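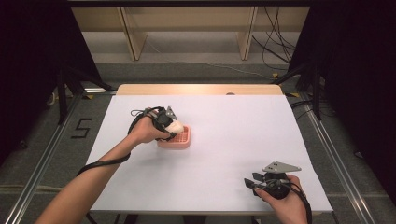

Why Do Baskets Have Holes?

A basket is a container with open sides, an open top, or both. People have made baskets for thousands of years, long before they made plastic. The first ones were made from grass, bark, reeds and thin branches. Many baskets today are molded from plastic, but most still have small openings in the sides and the bottom.

Holes let air through

Air is a mixture of gases. It also carries water vapor, which is water in the form of a gas. When a damp towel sits in a closed box, water leaves the cloth and fills the air in the box. Soon that air can hold no more, and the towel stays damp. In a basket, the moist air moves out through the holes and drier air moves in. The towel keeps drying.

Fruit needs moving air too. A picked apple still takes in oxygen and gives off water vapor. If the vapor is trapped, drops form on the skin, and mold grows well on wet skin.

Holes let water out

Water is pulled down by gravity. In a bowl it collects at the bottom. In a basket with holes it drains away. Small holes drain more slowly than large ones. Water molecules pull on each other and also cling to plastic, so a drop can stretch across a tiny hole and stay there. A light tap on the basket often breaks it loose.

Holes save material

A sheet with holes uses less plastic than a solid sheet of the same size and thickness, and it weighs less. The strips between the holes carry the load. Many baskets have a raised or folded rim, because a bent edge is much harder to bend again than a flat one. You can test this with paper. Hold a flat sheet by one end and it droops. Fold up the two long sides and it stays nearly straight.

How a plastic basket is made

The Osari works in Kirnalholm makes baskets by injection molding. The steps are these:

1. Plastic pellets are heated until they melt.
2. The melted plastic is pushed into a steel mold made of 2 halves.
3. The plastic fills the gaps in the mold. Where the steel halves touch, no plastic can go, and these places become the holes.
4. The plastic cools and turns hard.
5. The mold opens and pins push the basket out.

One mold at Osari made 3,721 baskets in August. The small model holds 300 grams of plastic. The same basket with solid walls would need 800 grams.

Try it

You need a bowl, a basket with holes, and two washcloths of the same kind. Wet both cloths and wring them out. Put one in the bowl and one in the basket, and set both in the same room. Touch them the next morning and write down which is drier – then try again with the cloths spread out flat.

Words to know

Gravity: the pull of the Earth on objects.
Mold (1): a hollow shape that gives form to melted plastic.
Mold (2): a living thing that grows on damp food.
Water vapor: water in the form of a gas.

Page updated 11/5/20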